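Brasport Home Sim Kit - your questions, answered

I get a fair few emails about the Brasport kit, and most of them ask the same handful of things, so I've put the lot on one page. If yours isn't covered, the comments are open at the bottom and I do read them.

What do I get for my money?

The kit is $699 and it's a download, so don't sit by the letterbox waiting for it. You get the simulated two-armed robot, a furnished home for it to work in, the camera set-up and 463 household objects you can drop onto any surface you like. There's a wrist view as well as the main one, and I'd get used to the wrist view early. It feels very odd for the first hour or so, then you stop noticing.
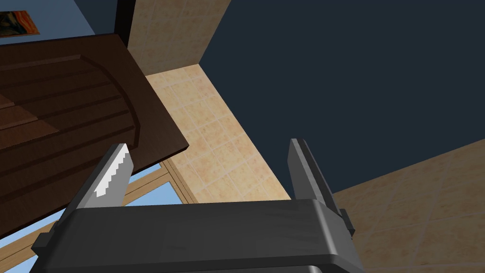

Wrist view with the fingers open and nothing in the grip.

Do I need a real robot?

Nope! Plenty of people never go near one. If you do have an arm at work or at uni you can bring in your own gripper model, and the Molach plug-in handles most of the common file types. It sulks a bit over meshes with holes in them, so tidy those up first.

Will it run on my computer?

If you can play a reasonably recent game on it, you're probably fine. You'll want 200 gigabytes free if you plan on keeping your recordings, and more if you're like me and never delete anything. My old laptop managed the main view happily enough but got pretty grumpy once I had both wrist cameras going, so I leave one of them off while I'm setting things up.

Which room should I start in?

I always send people to the long benchtop, the dark granite one. There's heaps of space to work, and you can have both arms near it without them tangling with each other (well, mostly). Put out a teal box and a few odds and ends, and try moving just one thing before you get ambitious. 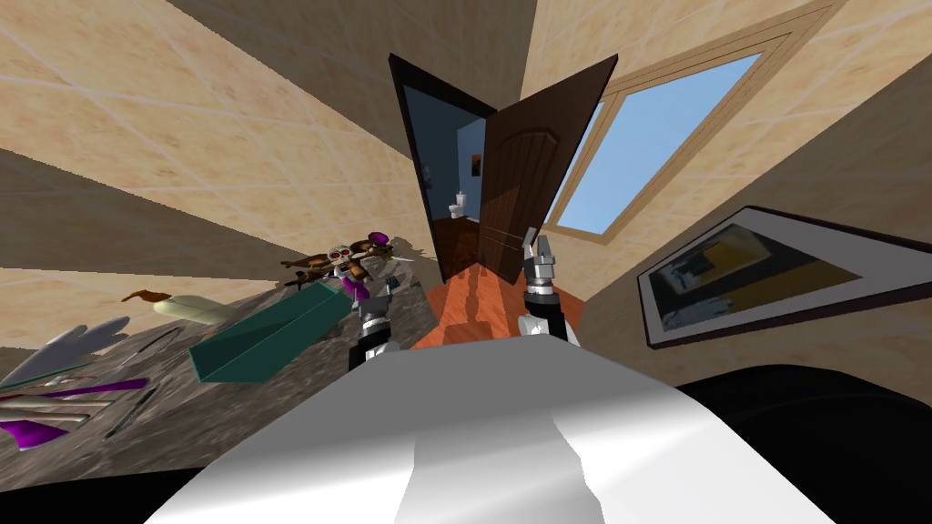
Once you're comfortable there, start shifting things around between runs. The randomiser will do it for you, and you can tell it which objects are allowed to move and how far. I keep the spread small for the first few goes - turn it right up and you'll spend your evening chasing a spoon across the floor.

Why do my objects jitter or float?

Nine times out of ten it's where they were placed. If an object starts even slightly inside another one, the physics will try to push the two apart, and it isn't polite about it. Lift everything a touch, let it settle, then save the layout. If it's still misbehaving, have a look at the collision shape. Anything with ears, handles or hoops is worth checking, as the automatic shapes tend to be pretty rough on thin parts.

Can I add my own objects?

You can, and it's my favourite part. Scan something, bring it in, set the weight and off you go. Guess the weight badly and the gripper will behave as though your sponge is a house brick, so get the kitchen scales out. There's a Wojcik tutorial linked inside the kit that goes through scanning properly, and it's much more patient than I am.

How many machines can I put it on?

One licence covers 2 computers. Swapping to a new one is done from your account page and takes a minute.

Can I get a refund?

Yes, up until you've activated the second computer. After that, write to the Wultville office and they'll sort something out with you. 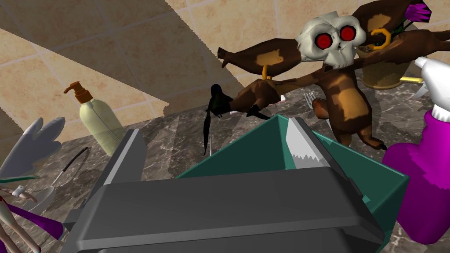 Wren: I'd add a bit to the jitter answer. I had the same trouble with a crowded bench and dropping the time step fixed more of it than re-doing the shapes did. It runs slower, but I leave it going overnight and don't mind. Is there any chance of saving the time step with the layout? At the moment I have to set it again every time I open the thing.

Good tip, thanks Wren! It doesn't save with the layout yet, but you can put it in the start-up file and it'll load with everything else. I'll add that to the jitter answer when I next update the page.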